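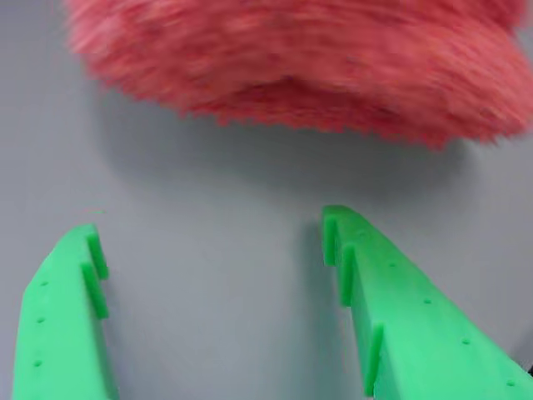
Gripper log, Tirkthorpe bench, July

Started at 7. Finger pads first. Long pile is the worst thing for these fingers: strands wrap the teeth and stay there. Cleaned between the ridges with a dry brush, then tweezers. Checked the screw holes for lint and found none.

Left finger had play at the pivot. Two screws backed out, both on the servo side. Refitted with threadlocker, three minutes per side by the clock. Samira Issa wants them marked with paint pen so we can see rotation at a glance. Agreed, not done yet.
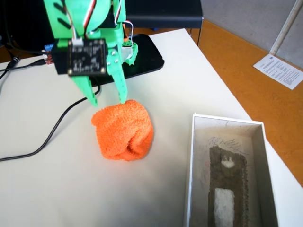 Calibration drifts after every finger swap, and the Nanier script still assumes the old zero. Reran it by hand. Open limit fine, close limit 2 counts short, corrected in the config. The servo bundle is the next item - it bends over the green housing before it gets to the white connector on the board, and I don't like strain on a plug. Printed a clip for it, too tight, reprinting overnight in the same green.

Najwa Chidiac has the spare servo. Ask her before lunch. Pinport order for short screws still open.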